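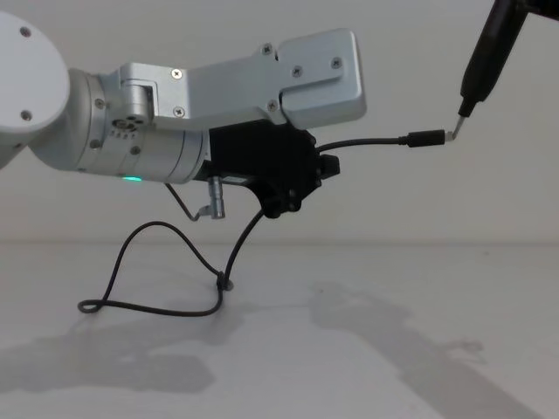
Robot arm with a silver wrist section and black gripper.

How to Break In a Softball Glove Without Wrecking It
20 August 2018

Fall ball sign-ups just closed in Pleltville, and I've had the same conversation at the field three times already. Somebody bought a nice new glove, it's stiff as a cutting board, and they want to know if they should put it in the oven. Please don't put it in the oven! I cooked a perfectly good Bosmont that way years ago and the laces snapped before the first tournament.

My current glove is a Kuroda infield model and I did it the slow way, a little bit every evening. It took 23 days. You can go faster if you play catch a lot, or slower if life gets in the way, but plan on a few weeks and start well before opening day.

What you'll need

A small tub of glove conditioner (the plain kind, no color added)
Two soft rags, old T-shirts are great
A glove mallet, or a ball in a sock
Two softballs the size you play with
A wide elastic band or a long bootlace
A friend with a decent arm

Step 1. Wear it around the house

Before any conditioner goes on, just put the thing on your hand. Watch TV with it. Open and close it over and over, and figure out how you like your fingers. Some people put two fingers in the pinky slot, and if you're one of them you want to know that now, while the leather is still deciding where to fold. I go one finger per slot with my index finger outside, which my old coach hated.

Step 2. Condition it, lightly

Put a dab the size of a dime on the rag (never straight on the glove) and rub it into the palm, then the outside of the fingers, then along the laces. Work it in small circles until you can't see any sitting on the surface. Then stop. I mean it, stop. The most common mistake I see is a glove so soaked in oil that it weighs as much as a wet towel and flops open on every ground ball. Wipe off whatever is left with the second rag and leave it overnight somewhere airy, away from the heater and out of the sun.

Step 3. Work the hinges

A glove bends in two spots, one at the base of the thumb and one at the base of the pinky. Grab the thumb side with both hands and fold it back and forth, then do the same with the pinky side. It's going to creak and your hands will get tired. Don't fold the glove flat in half like a taco, though. That puts one hard crease through the middle of the palm, and you'll never get a real pocket after that.

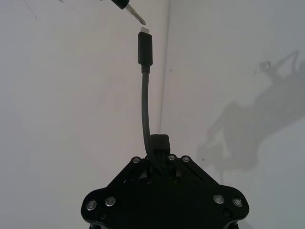 Once both sides move without a fight, go get the mallet.

Step 4. Pound the pocket

Set the glove on your knee or put it on your hand, and hit the spot where you want the ball to land. For most infielders that's just under the index finger. Outfielders usually like it deeper, up toward the web. Steady medium whacks do more good than a few giant ones. I do ten minutes or so with music on, and yes, the dog leaves the room.

Flip it over now and then and tap along the heel too. The heel is the last part to soften up, and a stiff heel is why balls pop out on you when you go to squeeze.

Step 5. Play catch, a lot

You can skip a night with the mallet, but you can't skip this one. Start with easy tosses from short range and catch everything in the same spot, even if it stings a bit. Then back up and have your friend put some zip on it. If you're on your own, a wall works fine, or a pitching machine on a low setting. I'd hold off on using the glove in a game until you can close it all the way with one hand and no help.

Step 6. Store it right

Put a ball in the pocket, close the fingers around it, and wrap the elastic band around the whole thing — snug, not strangling. Do this every time you put it away while it's still new. Later on you can drop the band and just leave the ball in. Keep it out of the trunk of your car in summer. My Futberg catcher's mitt spent one August in there and the leather has felt like cardboard ever since.

A few things people ask me

Can I use shaving cream? Folks used to swear by it. Some of the newer stuff has alcohol in it and dries out the leather, so I stick with conditioner.

What about steaming? A shop will do it for you and it does feel great on day one. I think it takes life off the glove, but if your season starts tomorrow, I get it.

How often do I condition it after that? Twice a season for me, once at the start and again in October before it goes in the closet. Check the laces while you're at it and tighten any that have gone slack.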